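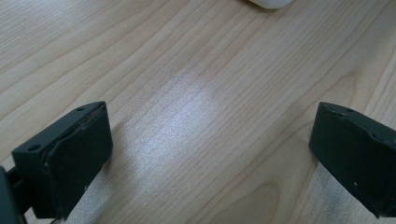

Thread: Wrist pose drift on glossy tabletops - filter settings or mapping?
Board: Perception and State Estimation

k_baert
Colleagues,
I would appreciate opinions on a tracking problem before we freeze the preprocessing release. We estimate the pose of each hand-held gripper from its own wrist camera and inertial unit. The estimator is the Segers front end with the Kakement smoother behind it. On most recordings the result is acceptable. On recordings made over the pale wooden table, the estimate slides sideways whenever the fingers are open and close to the surface.
Of 230 recordings in the current batch, 102 were rejected by the consistency check. Nearly all of the rejected ones contain a long approach over bare wood.
Settings: feature limit 500 per image, inertial weighting at default, no masking.
Kristof Baert

hwouters
The missing mask is the first thing I would correct. The fingers stay fixed relative to the camera, and any feature placed on them tells the estimator that the camera has not moved. The two small round holes on the top face of each finger are exactly the kind of corner the detector prefers.
The patch of reflected light between the fingers is the second concern. A reflection shifts with the viewpoint and does not behave as a point on the table. I would reject saturated areas before feature selection.
Hendrik Wouters

averstraete
I agree with the mask. I do not agree that the reflection should simply be removed. In the open position the glare lies in the middle of the only usable area, and the grain is still faintly visible through it. If both regions are discarded, the smoother will run on inertial data for long stretches, and that is a worse position to be in. My group lowers the weight of bright regions and keeps them.
Kristof, is there a head view for these recordings?

k_baert
Yes. One view from the same session follows, with both grippers over the table, a boxed item between them, and the storage bin with its lid set to the side.

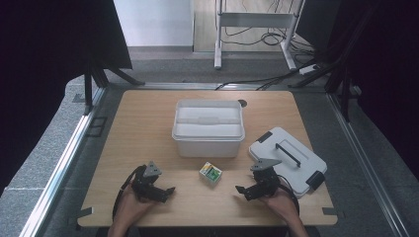

The head view is currently used only for annotation. It is not part of the estimator. Time offsets between the three streams are stored with each recording, but the offset for the left gripper was last checked in July.

averstraete
Then I would recommend using it as a constraint. The plates on top of the grippers are in view, and so are the rounded corners of the table. A coarse relative pose between the two grippers, even at a low rate, would limit the sideways slide considerably. The Drundarov package has a module for relative constraints of this kind.

wprins
I must register a reservation. We evaluated that module at Ploltcombe and withdrew it. When one hand passed in front of the other, the constraint jumped, and the smoother spread the error backward over several seconds of good data. A planner trained on those trajectories learned a small hook at the end of each reach.
I would also ask that the left offset be measured again before any other change is made. An error of 40 milliseconds can look very much like drift during a fast approach.
Willy Prins

averstraete
The jump Willy describes is a matter of gating. We drop the constraint when the plate detection score falls and have not seen the hook. I accept the point about the offset.

hwouters
May I suggest an order of work: offset, then mask, then bright regions, with the check run again after each. Changing all of them together would leave us unable to say which one mattered.

k_baert
First results, Sun 21 April. The left offset was wrong, though by less than Willy feared, and correcting it recovered only a few recordings. The finger mask recovered roughly half of the rejected set. Lowering the weight of bright regions did better than rejecting them on slow approaches and slightly worse on fast ones.

hwouters
How was "bright" defined? A fixed threshold will treat the pale wood and the reflection alike once exposure rises.

k_baert
It was a fixed threshold. I will repeat the run with one relative to the local median.

skadric
Moderator's note: please attach configuration files to any further results, including the mask, so that others may repeat the runs. The discussion of relative constraints has been given its own thread, and replies to Willy's reservation should be placed there.
Stavros Kadrić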